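Last updated: December

Moving out, part whatever. Lease is up, the new place in Plondier is smaller, and I've still not called the gas people. Deposit fight ongoing. Ruiz-Ortega (the letting agency) want $59 for a "key admin fee". For keys I'm giving BACK.

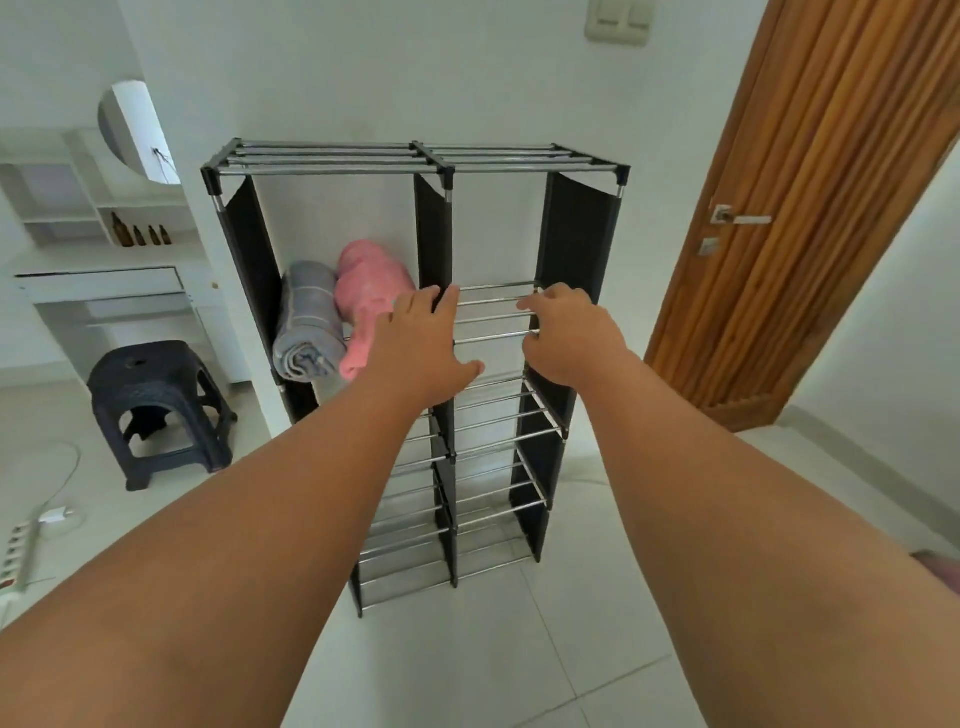

Reginald Gallagher

Anyway. Movers. Got two quotes, both silly. Going with Kevimon becuase they answered the phone. Stairs are extra, apparently. Mail forwarding done, internet not done, dentist no idea. 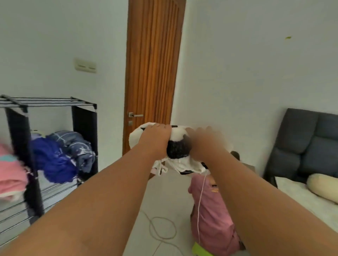
Cow print, coming with me.

Neighbors have been nice about the boxes in the hall. Will miss them, won't miss the parking. Van is due around 2, so more tommorow if the wifi's up.
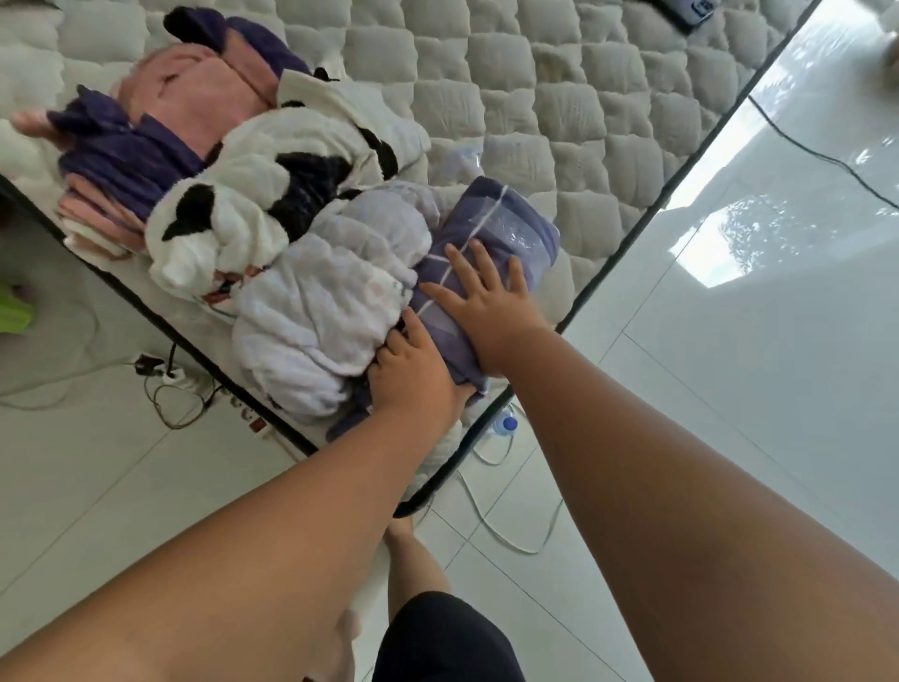 Comments

Jultinitz: Don't pay the key fee! Ask them where it is in the lease, in writing. Mine dropped it in a day.

Anonymous: get the final meter reading before you hand anything over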